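Grimico Bench Set: data card

Version 2, 26 December 2022

Summary

The Grimico Bench Set is a two-arm table kit with a recording package, sold by Skollden. This card belongs to the bag and stationery recordings which are delivered together with the kit. Please read it before you load the files, especially the part about the wrist views.

The package holds 200 recordings, made with one operator program called Irkdale. Each recording has 3 views: one fixed view and one from each wrist. All views are saved with the same clock.

Wrist views

The wrist cameras sit very near to the fingers. At the moment when an item is between the fingers, it can fill a large part of the view, and surfaces that are close become soft. We kept these parts in the files, for the reason that many buyers asked for the view near contact.

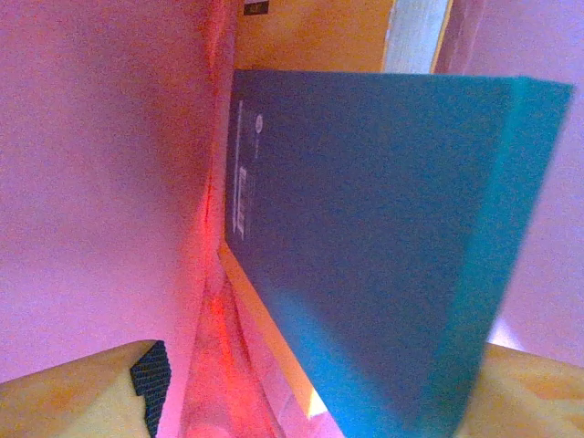
Wrist view, teal box close to the gripper.

Small printing on items is often not readable in this view. If your work needs to read labels, please plan for a separate camera.

What is in the box

- two arms with grippers and mounting plates
- front rail with slots
- cables and cable ties
- the Irkdale program, on a memory stick
- the recordings, in one folder per task

The enclosure is offered separately. The patterned paper for floor and walls can be changed by the user, and we advise to do it from time to time, so that a trained model does not depend on one background.
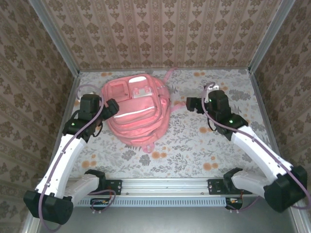

Changing the paper takes us one hour with two people. The arms can stay on the rail during this work, but the power must be off. After that, run the short calibration from the Irkdale menu.

Soft items such as bags are the more difficult part of the set. The fabric folds differently each time, and a strap can lie under the bag or over it. For this reason the bag task has its own split, named "rahimi" after our first test site. Do not mix it with the stationery split when you report results.
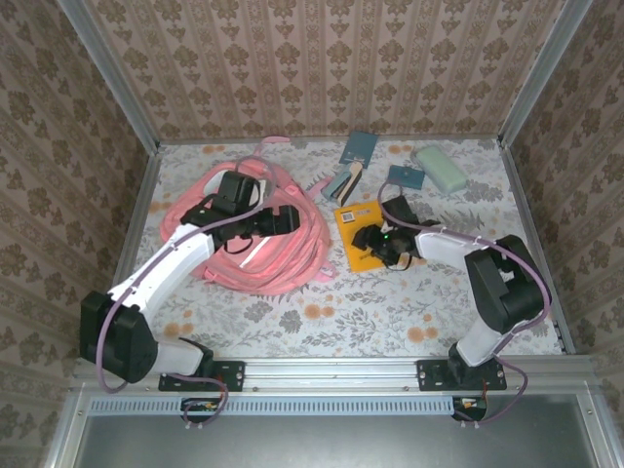 Item positions are not given as labels. You will find joint values, gripper opening and time for each step, in plain CSV. The longest recording has 3488 steps.

Known problems

The clock of the left wrist can be late by 2 steps in files made before May. A repair script is in the tools folder.

Licence

Free for research and teaching. For use in a product, please write to Skollden first.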